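Quintana Neighbors Money Letter
3 Aug 2018

Closing an old account all the way

Many of you wrote back after the last letter, and I am still working through the pile, so please be patient with me if you haven't had an answer. The subject that came up most was old checking accounts, the ones people thought they had closed years ago. I had planned to write about car loans this time, but the car loans will keep.

Jussara Falcão was kind enough to let me use her story. She moved her paycheck to a new bank in March and left 23 dollars in the old account, meaning to get to it later. The old account had been free as long as her pay went into it. Once the pay stopped, a monthly fee started, and it ate up the balance and went right on below zero. Then a yearly magazine renewal hit the same account, was paid as an overdraft, and brought a charge of its own. By the time a letter reached her (it had gone to her old apartment first) she owed more than she had ever left in there.

She did get most of it back, and I'd like to tell you how, as it was mainly a matter of asking in the right order. She called and asked for a list of every fee with its date. Then she wrote a short, polite letter to the branch manager, with a copy of that list, and asked for the monthly fees to be taken off. She paid the overdraft itself the same day. Two weeks later the fees were gone, and she had a letter saying the balance was zero and the account was closed. Keep that letter if you ever get one! Mine from a bank I left long ago is still in the kitchen drawer with the takeout menus.

If you are about to switch, leave the old account open for a full two months with a little cushion in it, and read through a whole year of statements for the things that only come once – insurance, dues, that sort of thing. Ask about any check you wrote that hasn't been cashed. Masaru Uchida wrote in to say that his was a check to his nephew, sitting in a birthday card since winter.

A word on savings accounts too. Several banks near us ask for a minimum of 900 or 1,000 dollars to skip the fee, and the number can change with only a notice folded in with your statement. Do open those envelopes, even the thin ones.

Simone Paiva has typed up a sample closing letter and a sample fee letter, both one page. Write to me and I'll mail you copies, or send them by email if you prefer.

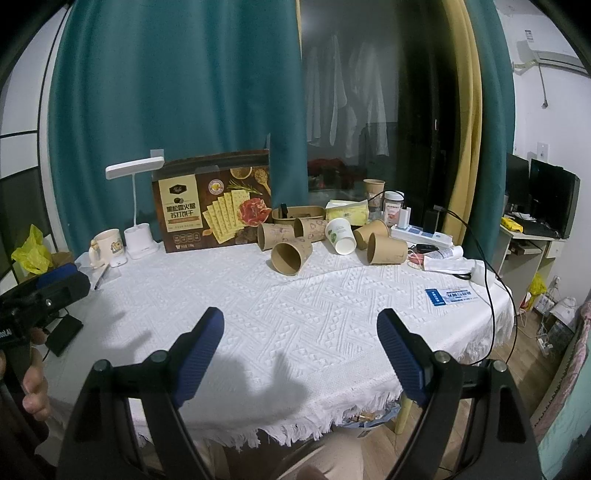 Filed under: Everyday Banking

Next time, car loans, I promise, along with a reply to Everaldo Toledo, who asked a very good question about paying one off early and deserves more than a line or two.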